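**PEKINTON, March.** Lutent, the plumbing supply and bathroom fitting company, will open a second showroom and trade counter in Pekinton this spring. The new branch is in the former Hosseinzadeh carpet warehouse on the east side of town and will serve both homeowners and licensed plumbers.

The branch will employ 36 people when it opens. Hiring for counter staff, delivery drivers and two showroom designers is under way, and applications are being taken at the existing Lutent store until the end of the month.

"We have been sending trucks out to Pekinton every morning for years," said Farah Rahman, general manager of Lutent. "A lot of our trade customers live and work out there. They were driving the better part of an hour for a fill valve or a wax ring. It made sense to put the stock where the work is."

**What the branch will carry**

The trade counter will keep a full range of supply lines, shutoff valves, drain fittings, flanges and toilet repair parts, including parts for older tanks that many stores no longer stock. Orders placed by 4 p.m. will be ready for pickup when the counter opens the next morning. Trade hours will be 6:30 a.m. to 5 p.m.

The showroom, which has its own entrance and parking, will display toilets, sinks, tubs and shower enclosures from budget lines through to custom orders. Customers can look on their own or book a free planning visit with a designer. They should bring room measurements, the distance from the finished wall to the center of the floor drain, and the position of any window or door that opens into the room.

Showroom hours will be 9 a.m. to 6 p.m.

**Toilet replacement program**

Lutent will also use the opening to extend its Plodano toilet replacement program to Pekinton addresses. Under the program, a customer pays one price of $325 for a standard two-piece toilet, removal of the old one, a new supply line and seal, and labor. Taller models and models with an elongated bowl can be chosen for an added $76.

The price covers a normal installation on a sound floor. If the installer finds a broken flange or soft flooring around the drain, work stops and the customer gets a written quote before anything more is done. Customers who decide not to go ahead will have their old toilet put back where possible and will be charged for the visit only.

The company completed 113 installations under the program last year in its current service area. Obsa Fikre, who manages the installation crews, said most calls come from people whose toilets rock, leak at the base or keep running.

"Plenty of those just need a part, and we tell them that," Fikre said. "A new flapper is a few dollars and most people can put it in themselves. If the tank is cracked or the bowl has been leaking into the floor for a while, that is when it is worth talking about a new one."

Fikre said customers can get ready for an installation by clearing the bathroom floor, checking that the shutoff valve behind the toilet turns, and keeping pets in another room. A typical job takes around two hours. Crews take away the old toilet and all packaging.

Landlords and property managers with several units may book the work as a block. Block bookings are scheduled by building, and tenants are given a morning or afternoon slot ahead of time.

**Building work**

Work on the warehouse has included a new roof over the loading area, a wider driveway for delivery trucks and a ramp at the showroom entrance. The carpet racks have been taken out and replaced with pallet shelving. The original brick front is being kept.

Existing trade accounts will work at both locations with no new paperwork. Customers who would like their deliveries sent from Pekinton once it opens should call the account desk so their route can be changed.

**About Lutent**

Lutent sells plumbing parts and bathroom fixtures to the trade and the public and runs its own installation crews. The company is privately owned.

**Media contact**

Farah Rahman, General Manager, Lutent. Interviews and visits to the Pekinton site can be arranged through the main store.
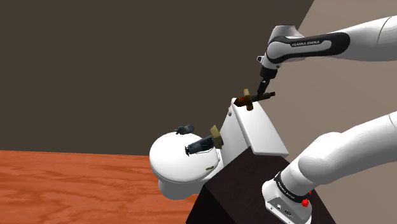

*Rendering: a white toilet on a dark base, with wood-grain flooring.*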